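Section 7: Lodging a petition through the Enside portal

Read this section before you collect a single signature. The portal's own help page says the process is simple. Our experience with the Durel wharf petition suggests otherwise, and most of the notes below come from that one.

Before you start

You will need the final wording, the name of a principal petitioner who lives in the electorate, and an email address that person checks. A shared inbox is allowed, but the confirmation link expires and shared inboxes are where links go to die.

7.1 Registering the wording

1. Sign in and choose New Petition.
2. Paste the wording as plain text. Formatting copied from a word processor may show up as stray symbols.
3. Write one request only. If you ask for an inquiry and a funding commitment, expect the whole thing back.
4. Enter the principal petitioner's name exactly as it appears on the electoral roll. Védís Baldursdóttir's was rejected twice over the accents, and both times the notice said "incomplete address".
5. Press Save, then sign out and back in to check that it saved.

Note: "Received" on the status line means the form arrived. It doesn't mean anyone has read it, whatever the minister's office tells you on the phone.

7.2 Adding paper signatures

1. Print the request in full at the top of every sheet. Signatures on a sheet without it won't be counted.
2. Number the sheets by hand.
3. Strike out duplicates yourself before scanning.
4. Scan in batches and write down the total for each batch.
5. Compare your total with the portal's. We sent in 700 names for Durel and the portal accepted 691. Esben Vídalín asked for the reasons and is still waiting for a proper list.

Caution: Keep the originals. We were told the scans were enough, then asked in October for 79 of the paper signatures to be produced again.

7.3 Asking for a meeting

1. Request the meeting in writing, separately from the petition.
2. Name who will attend. Two people is plenty.
3. Ask for the government's position on the record – a friendly chat is not a position.
4. Send your own summary to the office the same day, and ask for corrections in writing.

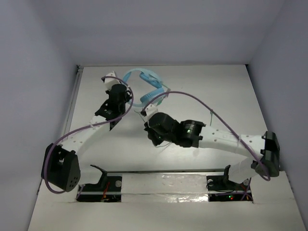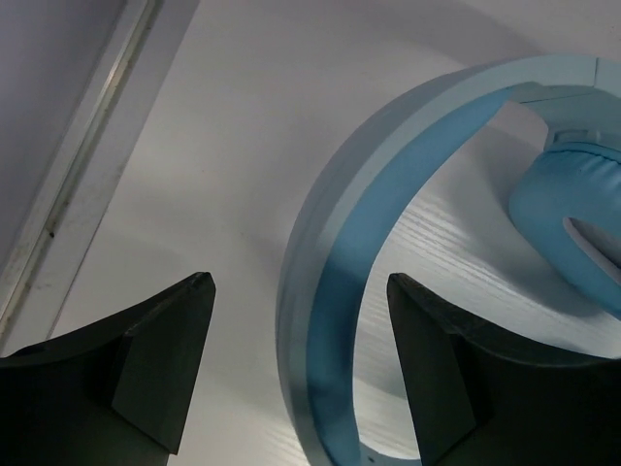
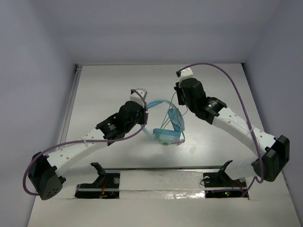 5. If no reply comes, write to the local member and copy in the office. Sille Lauritsen's template letter is in the Cukmont folder. Change the names, please. It has gone out twice with hers still on it.

Note: A photo with the minister is often offered at the end of a meeting. Take it if you like, but don't let it go into your newsletter as a result. Ea Blöndal's draft for members called the Juhl meeting "productive", and when we went through the notes we couldn't find one thing that had been agreed to.

7.4 After tabling

Check the published record for the petition number and the signature count. If either is wrong, use the Correction form, not the general enquiry form. The portal says it will send an alert when a response is published – we have yet to receive one, so look for yourself every sitting week.

Section last revised 24 August 2025.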